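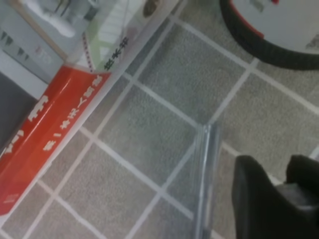 Wrist camera view inside the Dremcombe floor cell: a boxed product with a clear window and a red band, part of a round white appliance, and the black gripper at lower right.

The Dremcombe floor cell is a robotic handling cell in Clurkuscombe used for picking up and moving packaged goods and household objects at floor level. It consists of a single arm on a low pedestal, a two-finger gripper made by Wukora, a small camera carried at the wrist, and a marked-out area of grey tiled floor. The cell is sometimes described in trade material as "self-maintaining". It is not, and most of what is known about it concerns the work needed to keep it going.

Background

The cell was put together by Dremcombe, a contract automation shop, as a cheaper alternative to a conveyor-fed station. Goods are set down on the floor within reach of the arm and picked up from there. The stated advantage is that no fixtures are needed. Critics of the layout have pointed out that a conveyor presents an item at a known height and angle, while a floor presents it any way it happens to land, and that the money saved on fixtures has largely gone into calibration time.

A second claim, that the cell can be installed in a single afternoon, appears in the original brochure and has been repeated in several directories. The commissioning log kept at Clurkuscombe records 9 working days between delivery of the pedestal and the first accepted run.

Setup

The pedestal is bolted through the floor covering into the slab. In the first installation it stood on top of the tiles, and the give in them let the arm rock slightly at full stretch. The movement was small at the base and much larger at the fingertips. Tiles under the pedestal are now cut out and the plate is shimmed level on bare concrete.

The joints between the remaining tiles form a pale grid that can be seen by the wrist camera. Early versions of the software used this grid as a position reference. The idea was attractive on paper, and it worked until tiles were lifted for cleaning and put back a few millimetres out of line. The grid is no longer used for measurement. It remains handy for staff, who can tell at a glance when the working area has shifted.

The gripper is fastened to the wrist through an adapter plate known as the Tóth plate, which carries the camera bracket on one side. Four screws hold the plate and two hold the bracket. The manual gives a tightening order for all six and then shows a different order in its diagram. Staff at Clurkuscombe follow the text.

Cable routing is left to the installer. The camera lead needs a loose loop at the last joint, long enough for a full turn of the wrist and short enough to stay clear of the fingers. Most reported camera dropouts have been traced to this loop being clipped too tight.

Wrist camera

The camera sees the fingertips at the edge of its view, together with whatever lies in front of them. This is useful during a pick and a nuisance during calibration, as the dark fingers cover a good part of one corner. Focus is set once, by hand, with the lens ring locked afterward by a dab of removable varnish. Fast wrist movement smears the image, and the routine therefore pauses before each approach. The brochure's cycle times leave the pause out.

Glossy packaging is the cell's weak point. Coated card throws back a long bright streak under the overhead lights, and clear plastic windows let the camera see through to the contents, so that the edge of the box may be placed too far in or missed altogether. Loose strips of clear plastic are worse again: tile joints show through them, and the detector tends to treat them as floor. Dremcombe lists "transparent items" as supported. No test results have been published with that statement, and the site's own work instruction tells operators to check for clear plastic by eye before a run.

Diffusers fitted over the lights helped with card. They made little difference to clear film.

Calibration

Hand-eye calibration is repeated whenever the gripper, adapter plate or camera has been removed. The procedure in use at Clurkuscombe is as follows.

Clear the working area and wipe the calibration board.
Lay the board flat, away from any lifted tile edge.
Check that both fingers are fully open and that the camera lead hangs free.
Run the capture routine and discard any blurred views.
Solve, then touch the fingertips to 3 marked points on the board.
If any point is missed, loosen nothing; clean the lens and repeat the capture first.

The last step was added after several occasions on which the bracket was adjusted to cure an error that turned out to be a smudge. The supplier's procedure has no touch test at all and relies on the error figure given by the software. That figure can look excellent when every captured view was taken from nearly the same angle, and on its own it should be treated with suspicion.

Routine maintenance

Work at floor level brings in dust and fibre at a rate that table-mounted cells do not see. The Wukora gripper has open slots beside the finger slides, and lint packs into them. The maker's interval for cleaning the slides is 500 hours. It appears to have been set for bench use, and the Clurkuscombe schedule calls for cleaning every week with a dry brush, followed by a lint-free cloth. Compressed air is not used, having been found to push fibre further in.

Finger surfaces are checked at the same time. The black facing is matte when new and turns shiny along the contact line as it wears. Shiny fingers still hold card fairly well but slip on plastic film. Facings are replaced in pairs, even when only one looks worn, to keep the closing point centred.

Oil is kept off the slides. The manual recommends a dry lubricant, sold under the Wukora name at a price several users have queried.

Round appliances with rubber bumpers, such as floor cleaners, leave dark marks on the fingers if gripped by the bumper ring. The marks wipe off with warm water and do no harm, though they have more than once been reported as damage.

Faults and repair

The longest stoppage on record was caused by a cracked finger carrier. The gripper had closed beside a box instead of across it and had driven one fingertip into the floor. The force limit should have stopped the arm. It was found to be set at the factory value, which allows for a heavier tool than the one fitted. The repair itself was simple: remove the finger, draw out two pins, swap the carrier, refit, and recalibrate. The wait for the part was not simple, and a spare carrier is now kept on the shelf.

Other recurring faults are minor. A gripper that reports "closed" while visibly open usually needs its zero reset with the fingers brought together by hand, power off. A slow drift in pick position during the morning has been blamed on the arm warming up, on the slab, and on the camera bracket. None of these has been shown to be the cause. Running the arm empty for a few minutes before the first job makes the drift smaller, and that is as far as the matter has been taken.

Reliability claims

Dremcombe has quoted a figure of 1,319 consecutive picks without operator help. The figure is hard to assess. It is not stated what was picked, how far apart the items lay, or whether a failed grasp followed by a successful second try was counted as one pick or two. The run was made with a new gripper on a freshly laid floor. The site log, read on Mar 5, 2023, shows no run of comparable length with mixed packaging, although it does not record every shift.

A revised adapter plate with locating dowels was announced for April. If it fits as drawn, it should remove the need to recalibrate after each gripper change. The drawing shows no dowels on the camera bracket, so the camera side would be unchanged.

See also

Hand-eye calibration
Parallel gripper
Force limiting
Robotic floor cleaner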